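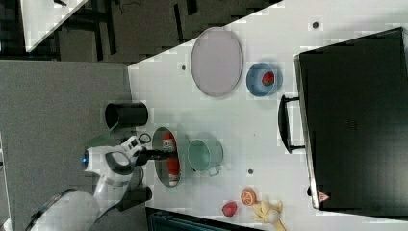 Ksawery Krawczyk has been asked whether a machine can clear the table so many times that he now answers before you've got your coat off. "It can clear my table," he told me, pouring the tea. "Yours would be a nightmare for it." He runs the kitchen trials at Sturby, and he's very fond of the arm, in the way you might be fond of a slow but willing nephew.

Picking up a bowl, he says, is mostly fine these days. Cups are another matter, above all when they've tipped over, and small round things near an edge still make him hold his breath. "People think the saucepan must be the hard one, but it has a handle, bless it!" 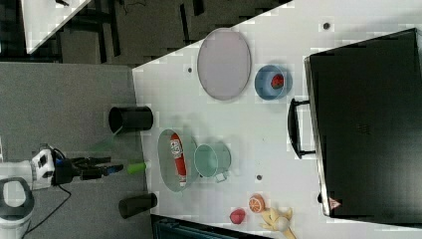
Ateş thinks the whole business is further off than that, and told me so on the stairs: a chore isn't done until the cloth has been wrung out and hung up, and no arm in the building has got that far.

Krawczyk laughed when I passed this on. He had logged 3,217 attempts by October, and he'd still wash up by hand if his mother were coming. "Ask me again in 2 years," he said, and went to find the biscuits.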